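The Hendard Reading Room

The Hendard Reading Room in Stornmont opened its doors at 7 each morning, and patrons were asked to leave their umbrellas in the stand. Manee Prasertsri had written that rule herself. She had also written the rule concerning letters found in returned books, which were to be entered in the register and held until claimed.

The register stood at 258 entries when Pichit Rojanasak brought her the next one. It had been folded into an atlas and was addressed to a Mr. Kaczorowski, in ink that had turned brown. The office computer, on which the borrowing records were kept, was out of service that week. 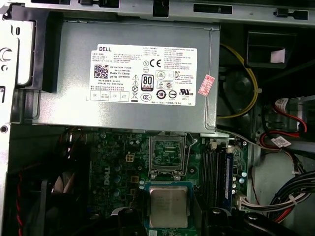
A Dell desktop computer with its cover off.

Miss Prasertsri consulted the card drawers instead. The atlas had last been lent in February, over 7 years before, to a reader who gave no street.

"Regulations require that we hold it," she said.

"Regulations do not require that we leave it sealed," said Mr. Rojanasak.

She considered this for some time — longer than the matter called for, in his opinion. Then she entered the letter as number 259, placed it in the tray with the others, and asked him to bring in the umbrella stand.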